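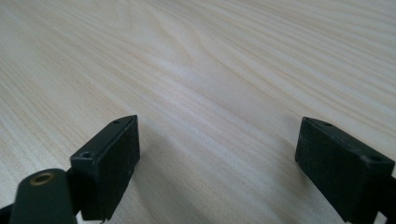

Fingers fully open, table clear

Gripper reading jumps when fully open, and the arm nearly had my thumb

Posted by Daithí Nic Giolla, Jun 18, 2020

Hello all, hoping somebody has met this one. I've got a hand-held gripper that I use to show my arm how to pick up soft things, gloves mostly, and then the arm copies what I did. It's been lovely since May and now it's gone odd. The opening sensor should sit at 2000 when the fingers are wide apart, and mostly it does, but every so often it leaps to 3000 for a moment and drops back again. I wouldn't mind so much, except that the playback program (it's Gritus, fairly old version) reads the drop as me squeezing. So last night the arm snapped shut in mid-air while I was straightening the glove underneath it. It caught the edge of my thumbnail. No blood, but I did shout!

What I've done so far: swapped the cable, switched everything off and on, and recorded a fresh run with a different glove.

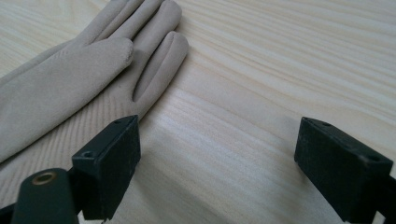 None of that made any difference. It behaves for 20 minutes or so of a session if I keep it still, and then as soon as I start turning my wrist it's off again. I've had the cover off and can't see anything burnt or broken. The sensor board is the Dultano one, bought second-hand from a chap over in Prorkdale, so I can't very well send it back. Is the board dying or have I missed something simple?

Giannakopoulos

First thing, please don't have your hand under that arm while it's playing anything back, glove or no glove. Put the stop button where your other hand rests, and turn the closing force right down until this is sorted. Mine will happily crush a biscuit tin at full force — I found out the expensive way.

Now the fault. Turning your wrist sets it off, so I'd look at the magnet before blaming the board. On mine it's held on the end of the shaft with a dab of glue, and when the glue lets go the magnet can tip. Fully open is where it shows up first. Take the cover off, power on, and push the magnet very gently sideways with a cocktail stick while you watch the number. If it jumps, there's your answer. Clean off the old glue, put it back square with a gap of 2 mm to the chip, and leave it overnight before you touch it.

Also look at the little plug on the board. I had one that looked pushed home and wasn't.

grumpyowl

Had the same with mine, bought a new board, went away. Didn't bother finding out why.

Daithí Nic Giolla

You beauty, it was the magnet! It wobbled like a milk tooth. I've reglued it and done a long session this evening, mostly just twisting the thing about, and the number hasn't budged. Stop button is now taped to the bench by my left hand.

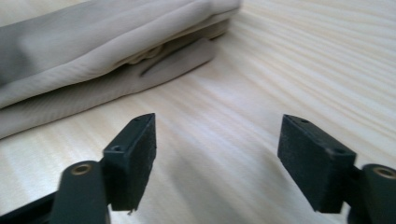 Do I need to throw away the runs I recorded while it was playing up?

Keep the ones where the reading stays steady from start to finish, and bin any with a jump in them. Plot the opening against time and the bad ones stick out straight away. I wouldn't try smoothing them over, as a short real squeeze can look much the same and you'd lose those too. Play the first good one back with nothing under the arm and the force still low.

Daithí Nic Giolla

Right, will do that tomorrow. Does anyone know which glue holds up best if the shed gets warm? The stuff I used was whatever was in the drawer.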